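Household Paper Waste in Priditz
Project report, second-year course in Environmental Studies
Group members: Ilse Haberkorn, Till Janssen, Waltraud Kramer
Advisor: Notburga Fankhauser
Apr 10, 2021

## 1. Background

Priditz is a town with separate collection for paper, glass, packaging and food waste. Paper goes into a blue bin that is emptied once a month. The sorting plant has told the town office several times that the paper loads contain too much material that cannot be used. Most of it is tissue: paper towels, napkins and facial tissue. These products have short fibers and are often treated so that they stay strong when wet. Both things make them a poor raw material for new paper.

Our question was simple. Do people in Priditz know that tissue does not belong in the blue bin, and if they know, do they act on it?

## 2. Method

We used two methods, a paper questionnaire and a bin check.

The questionnaire had one page and was delivered to 400 households in the old town and in the newer streets by the river. It asked where the household puts nine kinds of paper waste, who in the home takes out the trash, and whether there is a separate container for paper in the kitchen, bathroom and bedroom. We got 286 forms back. Four streets were left out because they share large bins behind the apartment blocks and we could not connect an answer to a building.

For the bin check we looked into the blue bins of 30 households that had agreed to it on the form. We opened the lid on collection morning, looked at the top layer and wrote down whether we saw tissue or not. We did not dig through the bins. Jörg Wiegand from the town office walked the first street with us and showed us how to tell tissue from thin packing paper, which is allowed.

Before printing, we tried the questionnaire on our own families. The first version used only the word "tissue." Waltraud's grandmother took this to mean gift wrap, so we changed it to "paper handkerchiefs and facial tissue." We also added small drawings next to the nine items.
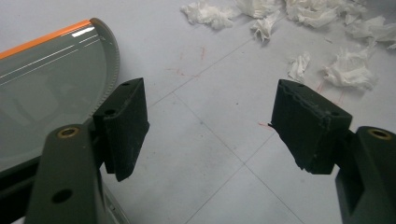 *Fig. 1: Crumpled white tissue on a tiled floor.*

## 3. Results

Most people knew the rule for paper towels. They were less sure about facial tissue, and many wrote a remark next to that line. The most common remark was that clean tissue should be fine and used tissue should not. The rule in Priditz makes no such difference – both go in the residual trash.

Pizza boxes caused the most disagreement. Some households tear off the clean lid and recycle only that part, some recycle the whole box, and some put all of it in the trash. Receipts were also answered in mixed ways. Several people did not know that receipts printed on thermal paper are kept out of paper recycling.

The bin check did not match the questionnaire very well. We saw tissue in bins belonging to households that had given the right answer on the form. In two of these homes we were able to ask about it. Both said that the bathroom wastebasket gets emptied into whichever bin has room.

The question about containers was useful here. Nearly every household had a place for paper in the kitchen or hallway. Very few had one in the bathroom or bedroom, where boxes, cardboard tubes and used tissue all end up in the same basket.

## 4. Discussion

We had expected that missing knowledge was the main problem. After the bin check we think the last step matters more, when one small basket is tipped out without sorting. A leaflet that repeats the rule will probably not change this.

There are limits to what we can say. People who agreed to a bin check are likely to be more careful than others. We looked only at the top layer, so tissue further down was missed. Priditz has about 3,000 households and our sample did not cover the apartment blocks, where sorting is said to be worse.

Ilse coded all the forms by hand and Till checked every tenth one. They disagreed on a few of the written remarks, and those were left out.

## 5. Suggestions

- Put a sticker with drawings on the inside of the blue bin lid. It would be seen when the basket is emptied.
- Name facial tissue and receipts in the yearly collection calendar. At present only paper towels are listed.
- Repeat the bin check in July, with the apartment blocks included.

The blank questionnaire and the coding sheet are in the appendix. The completed forms are kept by our advisor and will be destroyed after grading.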